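3 min read

Left gripper quit halfway through an episode — anyone seen this?

dogar_dan
Handheld grippers, two of them, doing shelf and drawer tasks at our Prestwood room. On 5th September the left one stopped logging jaw width partway through a run. The light on the mount stayed green the whole time, so I kept going like a goose and lost 80 episodes.

I went through the log that night and the width value just freezes at sample 3,657 and never budges again. Tracking was fine, video was fine.

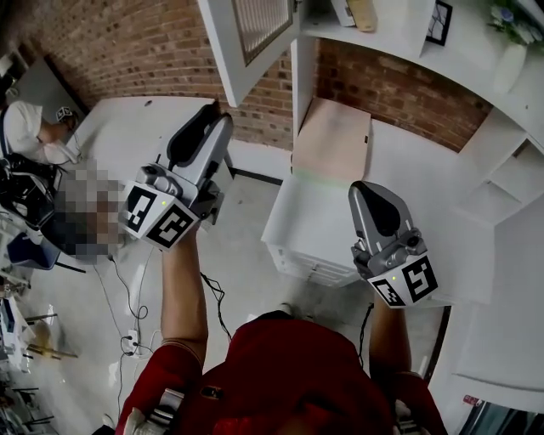
So I swapped the cable, restarted, got 20 good ones and then it froze again. Same side. I'm starting to think it's the connector in the handle.

custton_kel
Cable strain, I'd bet lunch on it. Every time you reach up it tugs on the plug. Tape a loop to your forearm.

Orathai Pongsiri
Don't agree, sorry Kel. A bad plug gives you dropouts and a frozen value is usually the reader hanging. We had the same in August at Ernbridge and went through 3 cables before anyone looked at the software.

custton_kel
Could be both though! Ours froze AND it was the plug.

dogar_dan
Swapped left and right at the hub this morning — fault stayed with the left gripper. Does that rule out the reader?

Orathai Pongsiri
Not if each one runs its own process. Swap the config as well and try again. And please put an alarm on stale values, don't trust that light.

dogar_dan
Fair. Will try after lunch.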